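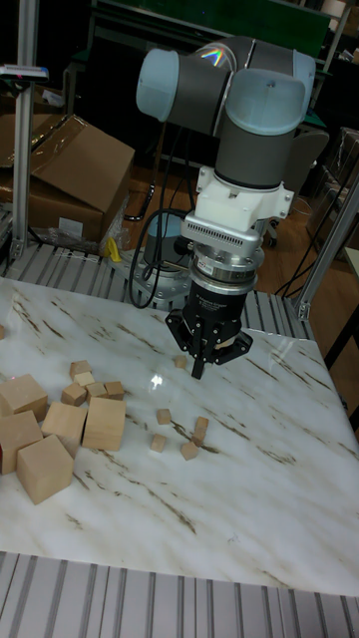

The fault came in at cycle 506. Grip force on the third finger read low, recovered, and read low again. Si-eun Shim stopped the arm, locked out the supply, and wrote the cycle number on the back of her glove.

"Connector," said Pichit Prasertsri from the doorway.

"You said connector last time."

"It was the connector last time."

She took the gripper off its flange. Four bolts, same torque, cross pattern going back on. She laid them on a cloth in the order they came out. The pins were clean. She pushed the plug home, ran the idle test, and watched the value sit at 87 and then fall.

The manual from Huttunen gave 2 causes for a drifting value. The first was the connector. The second was described in a section that the index listed and the file did not contain. She had written to them in September and received a second copy of the same file.

She opened the finger housing. The return spring had taken a set, and there was a flat spot on the cam that the spring rode against. Neither part was on the shelf. Ingeborg Lanz had kept a drawer of old springs before she retired, labeled by machine, in pencil, and Si-eun went through it until she found one marked with the right wire gauge and a question mark.

It fit. She stoned the cam by hand, greased it, closed the housing, and entered the new zero.

"What was it?" Pichit asked.

"Spring."

He nodded and went to look at the connector anyway.

She ran 210 cycles at reduced speed. The value held. In the log, under parts used, she wrote "spring, Lanz," and under remarks, after almost a minute, she copied the question mark. Then she set the speed back to full and reached for the reset.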